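Cross-training a two-arm policy on several chores vs. one at a time – our numbers, and a question
Forum: Learning & Manipulation > Methods and Results 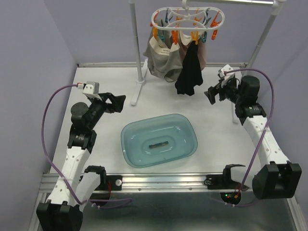
Does training on several household chores together help with one particular chore, if you hold the number of demonstrations for that chore fixed?

In our hands it helped with the hanging and unclipping, where success went from 9 trials in 16 to 13 in 16, and it made no difference we could measure on folding. Details in my first post.

pegboard_annie
June 12, 2026
Hello all, long-time reader, and I think this is only my second thread, so please be gentle! We're a small group working on two-arm laundry tasks as part of a project called Piltside. The task I care most about is taking garments off a peg hanger and putting them in a tub, which sounds like nothing until you try it. The pegs need a squeeze in the right place, the hanger swings when you touch it, and by the time the second garment comes down the first one has changed how everything hangs.

What we did: 600 teleoperated demonstrations of the unclipping task, held fixed. Policy A trained on those alone. Policy B trained on those plus a mix of other chores from the same table (folding towels, pairing socks, wiping, putting lids on boxes), 3000 demonstrations altogether with the 600 included. Same network, same number of gradient steps, same views. Then 16 trials each, with the garments and their order on the hanger drawn beforehand from a list.

A got 9, B got 13. On folding, trained and tested the same way, both got 11. I would love to hear whether this matches what others see, and whether you think I'm fooling myself.

slowgripper
Lovely writeup, thank you. I'll be the grump, though: 9 against 13 out of 16 is well within what you'd get by luck. If you run an exact test on that you'll get something far from convincing. I'm not saying the effect isn't there, I'm saying this can't show it. How many training seeds?

pegboard_annie
One seed each, I'm afraid. I knew somebody would ask and I still don't have a better answer.

slowgripper
Then I'd hold off on "it helped." Two policies trained on exactly the same data with different seeds can easily differ by four trials on a task like this one. We had that happen to us with drawer opening and very nearly wrote a paper about it.

Urio_fan
I think that's a bit harsh. The direction agrees with what we found on our own setup, where mixing in unrelated tasks helped most when the main task had a lot of odd approach angles. Our guess was that the extra data teaches the wrists to recover from bad poses, and a swinging hanger gives you plenty of bad poses. Folding flat on a table doesn't, so no gain there. To me the folding result is the more interesting half of the post, because it's what you'd expect if the recovery story is right.

slowgripper
Or it's what you'd expect if neither number means very much :) But fair enough, it's a sensible guess and it can be tested. Annie, do you score by stage? Grasp the peg, open it, garment free, garment in tub? You'd get a lot more out of the same 16 runs.

pegboard_annie
We do have it by stage, and I should have put that in the first post, sorry! Of A's seven failures, 5 were at the peg itself (closing on the cloth next to the peg, mostly) and 2 were drops outside the tub. B's three failures were all at the peg. So the difference shows up in both places, a little.

The thing that made me believe in it somewhat was watching the runs side by side. When A misses a peg it tends to go back to the very same spot and miss again, over and over until the clock runs out. B backs away and comes in from somewhere else. I know "I watched it and had a feeling" isn't a result, and I don't have a number for it yet.

Koltthorpe_lab_b
Could you make one? Label each miss in the logs, then measure how far apart the first and second attempts are. You'd have dozens of misses to work with instead of 16 trials, and it goes straight at the recovery idea.

One caution from our side – misses inside a single trial aren't independent of each other, so group them by trial before you get excited.

pegboard_annie
Oh, that is a really nice idea, and we already log gripper positions, so it's mostly an afternoon of labeling. I'll do it.

latenight_lirner
Different question from someone with less data. Did you weight the unclipping demonstrations up in the mix, or sample evenly? We use the Lirner loader, and its default sampling is by episode length, so long chores swamp the short ones. It took us about 4 weeks to notice.

pegboard_annie
Half of every batch was unclipping, the other half drawn evenly from the other chores. So B saw each unclipping demonstration half as often as A did, for the same number of steps. I had worried that would hurt it.

slowgripper
Okay, now that matters, and it opens up another explanation. If A was overfitting on 600 demonstrations, then B could be better simply from seeing them fewer times, and the other chores had nothing to do with it. Your missing control is A stopped at half the steps.

Urio_fan
I was all set to argue, but no, he's right. That one's cheap too, if you kept the checkpoints.

pegboard_annie
We kept them! So the list is: A at half the steps, three seeds of each, and the distance between repeat attempts. The table is booked for other work until August, so the robot trials will have to wait until then, but the labeling I can start on Monday. I still think the recovery story will hold up for the pegs. For the drops I have no idea.

slowgripper
I'd bet on the half-steps control closing most of the gap. Post it either way, please.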